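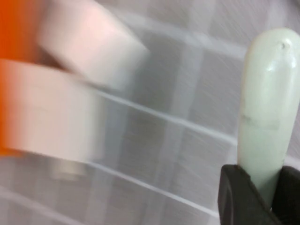 Pale mint green, with a small pit near the top.

Second listen: Gomden, Teltolby

I gave the Gomden record two weeks before playing it again, this time on the main speakers with the tone controls off. My first notes were mostly about the tempo changes. These are about the sound.

The band is a four-piece from Ilorstead: accordion, fiddle, bass guitar, drums. Teltolby is their first release on the Sangkhawat label and the first they recorded live in one room. The bleed is easy to hear. The drums are in the fiddle mic on every track, and on track 3 the snare arrives late enough on the left side to sound like a second player.

The low end is cut steeply below 50 Hz. I suspect this was done to control kick drum rumble, and it costs the bass some weight on the slow songs. The fast ones don't suffer. The accordion has a narrow peak at 2394 Hz, measured from the held note that opens side two. A small cut there made the whole side easier to sit through — your speakers may not need it.

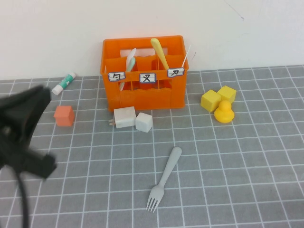

Side two

The sequence is better than on side one. The two waltzes are back to back in the same key, and the drummer moves to brushes for the second, so the bleed drops and the fiddle finally has some space. The singing is still mixed low. I could follow the words in the verses but lost most of them in the choruses, where the accordion doubles the tune.

The closing track fades out during a solo. I would have kept the ending, even a messy one.

Pressing

My copy is flat and well centered. There is light surface noise in the first few turns of side one and one tick in the last waltz, which stayed there after cleaning.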